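Cleaning and Spot-Treating White Work Surfaces

Uldis Mägi, updated March 2019

The procedure covers white melamine, high-pressure laminate, and painted or powder-coated tops. It does not cover marble, oiled wood, or lacquer. If you do not know what the top is made of, look at the underside or a cut edge before starting. A dark line along the edge usually means laminate. A solid color all the way through usually means solid surface, and most of the steps below still apply to it, apart from the notes on abrasives.

What you need

Two buckets
Four or more microfiber cloths, white or light gray
Dish soap without added color
Baking soda
Isopropyl alcohol, 70 percent
A plastic scraper or an old plastic card
A soft nylon brush
A lamp you can set down at surface level

Melamine foam is optional. It works, but it is a fine abrasive and will dull a glossy top if used in the same spot week after week.

Step 1. Clear and dry-wipe

Take everything off the top, including items that seem permanent, such as cable trays and monitor feet. Vacuum with a brush attachment or wipe with a dry cloth. Grit left on the surface at this stage gets dragged through every later step. Fold the cloth into quarters and turn to a clean face after each pass.

Step 2. Light the surface from the side

Set the lamp at one end of the top so the light runs nearly parallel to it. Overhead light hides residue and flattens scratches. Side light shows both. Mark problem spots with small pieces of painter's tape, placed next to the spot and not over it.

Step 3. Sort the marks

Run a fingertip over each one. Marks fall into the following groups.

Raised specks. Dried food, glue, paint, or plastic. Remove mechanically first, then clean.

Flat smudges with soft edges. Skin oil, coffee, tea, or handling grime. Soap usually takes these off.

Flat marks with hard edges. Ink, marker, or rubber transfer. Use alcohol.

Marks you can feel as a dip. Scratches or burns. Cleaning will not remove them, although it may lighten them if dirt has settled inside.

A white top in daily use will typically have a mix. Faint brown smudges and small dark specks near the middle are a common pattern, and the two should be treated separately even when they overlap – specks first, smudges second.

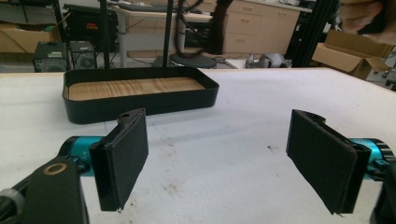
Step 4. Lift the specks

Put one drop of soapy water on each speck and leave it for a few minutes. Hold the plastic scraper at a low angle and push, with light pressure. If the speck does not move, wet it again and wait longer. Do not switch to a metal blade. A razor blade is safe on glass and on very little else.

Specks that stay put after three rounds may be part of the surface. Some laminates are printed with a fine fleck. Compare with an area that gets no use, such as the back edge.

Step 5. Wash

Fill the first bucket with 1000 ml of warm water and add one teaspoon of dish soap. Fill the second with plain warm water. Wet a cloth in the first, wring it until it no longer drips, and wipe in straight overlapping lines from the far edge toward you. Rinse with a second cloth from the second bucket. Dry right away with a third.

Keep water out of seams and away from edge banding. Particleboard under a laminate top swells when it gets wet, and the swelling does not go back down.

Step 6. Treat what is left

For smudges that survived the wash, mix baking soda and water to a thin paste. Spread it over the mark, wait five minutes, and rub in small circles with a damp cloth. Rinse twice. Baking soda leaves a haze that is hard to see while the top is damp.

For ink and marker, dampen a cloth with alcohol and blot. Work from the outside of the mark toward the center. Test painted tops on the underside first – some paints soften within seconds. Open a window and keep the bottle away from any flame.

Do not mix products on the surface. In particular, never use bleach together with ammonia or with an acid such as vinegar.

Step 7. Check again

Bring the lamp back and repeat Step 2 with the top fully dry. Remove the tape. Streaks at this point are soap residue and come off with plain water.

Maintenance

Dry-wipe daily, wash weekly, and do Steps 3 through 6 when marks build up. Mats help where cups stand, but lift them and wipe underneath. Rubber feet can leave yellow-brown rings over time, and these rings are often permanent. Felt pads avoid the problem and need replacing once they pick up grit.

Yellowing from sunlight is a change in the material, and none of the methods on this page affect it. Painted tops can be sanded and recoated. For laminate, the choices are a cover sheet or a new top.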